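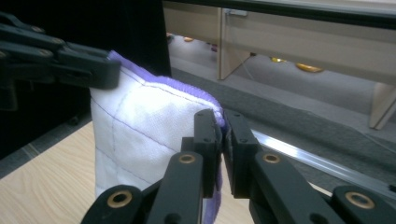

How often should you wash a quilted cloth? After every day of real use, and the same night if it touched raw meat.

Most of us don't. It hangs off the oven door till Thursday, goes a bit stiff, gets sniffed, gets one more day. I did this for years. Then in October I emptied the cloth drawer onto the kitchen floor and counted, for this story. 133. Dish cloths, dust cloths, bar towels, half a bath mat. I use maybe a fifth of them.

So, a cull. Rules were quick. Stained but whole, keep for floors. Holes, out. Anything that just pushes water from one end of the counter to the other, out, no matter who gave it to you.

What stayed, mostly, was quilted. Two layers stitched in squares, and the stitching is what keeps the layers from sliding around when you wring. A white one with purple edging has ended up my favorite, thin purple lines running across it, the edge thick and fuzzy like a bathrobe. Shows every drop of coffee. Good. I want to know.

Check the edge before you buy. Overlocked is fine, that's the looped thread wrapped over the raw side, but tug a corner. If the loops shift on the rack they'll be hanging by spring. I tried packs from Yazzie and Brerell for seven weeks, same sink, same abuse. The Yazzie corners held. Brerell frayed on two out of three, though it drank up more water and I still reach for it frist when the kettle goes over.

Folding. Everyone has a way. Mine: in half, in half again, then stand them on edge in the drawer like files. Fuzzy borders up, so you can grab one with a wet hand. Gratik makes a drawer divider for this, nice enough, a shoebox lid does the same. Skip the neat stack. You only ever use the top two and the bottom ones go yellow.

Washing, fast. Warm, with towels, no softener, it leaves a coating and then they wont soak up a thing. Shake them out hard before the dryer or the squares bunch. Sketside sells a mesh bag that keeps the edging off zippers. Worth it if you own a lot of hoodies.

The drawer closes now. There's room at the back for the oven mitts.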